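Chapter 4
Folding and Handling of Small Linen

January
By Annelies Riedl

In the previous chapter we learned how linen is sorted before it is washed. Now we come to the work which takes place after the drying, and which in most houses takes more hours than the washing itself. I mean the folding. Many students think at first that this is a very simple thing, because everybody has folded a towel at home. But there is a difference between folding one towel on your own bed and folding a full cart of small pieces before the lunch service begins.

In this chapter we will treat only the small linen. By small linen we understand napkins, face cloths, tea towels, tray cloths and cleaning cloths, so every piece that one person can hold with the two hands without stretching the arms. Sheets and tablecloths need another method and often a second person. They will be treated in Chapter 5.

4.1 Why the first grip matters

When I started to work in the linen room of the Hotel Mamholm, my supervisor was Themba Coetzee. He gave me a pile of white cloths and he watched me for a long time without saying anything. Then he told me that I touched each cloth seven times, and he touched it four times. I did not believe it, so we changed places and I watched his hands. He was right.

The house had 1000 napkins in use at that time, and a large part of them passed through our table every day. If each napkin is touched three times more than necessary, then in one full round of the stock this makes 3000 movements which have no purpose. The fingers become tired, the cloth becomes less smooth, and the worker begins to be careless with the corners.

The movements are lost mostly at the beginning. A cloth that comes out of the dryer does not lie flat. It is bunched up, often a corner is turned inside, and it is not easy to see where the hem is. The beginner takes it in the middle, shakes it, puts it down, looks for a corner, loses it and looks again. The experienced worker takes it at once near an edge. From there the hand can slide along the hem until it comes to the corner.

We call this the first grip. It should be firm, but it should take only a little of the fabric. If you pinch too much, you make a thick fold under your fingers, and this fold stays in the cloth also when you have laid it down. With cotton you can smooth it away with the flat hand. With linen that is already quite dry it may need the iron.

4.2 The second grip

When one hand holds the cloth, the other hand looks for the place opposite. For a square napkin this is the next corner on the same side. For a long tea towel it is better to take the short side, so that the length can hang down and its own weight pulls it straight.

Both hands now move apart, slowly, until the hem between them is tight. Do not pull more than this. A cloth that is pulled strongly between two corners makes long slanting creases, and after many washings it also loses its form. You can see this well in old cleaning cloths, which are no longer square and which will never lie exactly in a pile.

It is useful to practice first with a plain white cloth. On white fabric the creases show as soft gray shadows, and you can judge by your eye if the tension is equal on both sides. On a cloth with stripes or checks the pattern confuses you in the beginning, although later it is a help for finding the middle.

4.3 Laying down

The cloth is laid on the table with the far edge first. Let the fabric come down, and bring the hands toward your body only when the far edge has touched the table. In this way the air goes out from under the cloth. If you put it down all at once, the air stays inside and you have to smooth it again.

My colleague Ifor Jenkins, who teaches the evening course, lets his students do this part many times before they are allowed to fold anything. I do it a little differently, as I find that the students lose patience. In my course they lay down and fold in half from the first day, and we correct the laying later. Both ways are possible. The teacher should decide according to the group.

The folding itself, in half, in thirds and in the pocket form, is explained step by step in sections 4.5 to 4.8. Before we go to these sections, please prepare a clean table which reaches to your hip, a pile of dry cloths of the same size, and a place on the left or on the right where the finished pieces can stand. Left-handed students should put the pile on the other side from the one I give in the text.

Words to know in this chapter: hem, corner, crease, pinch, drape, tension, pile.

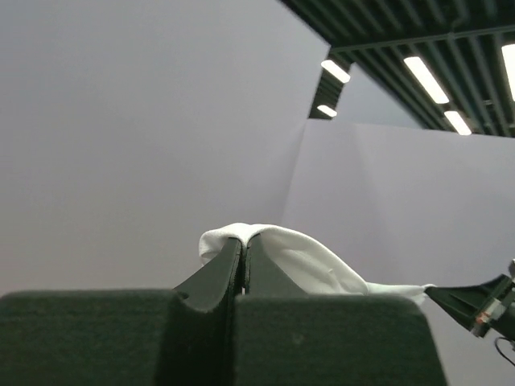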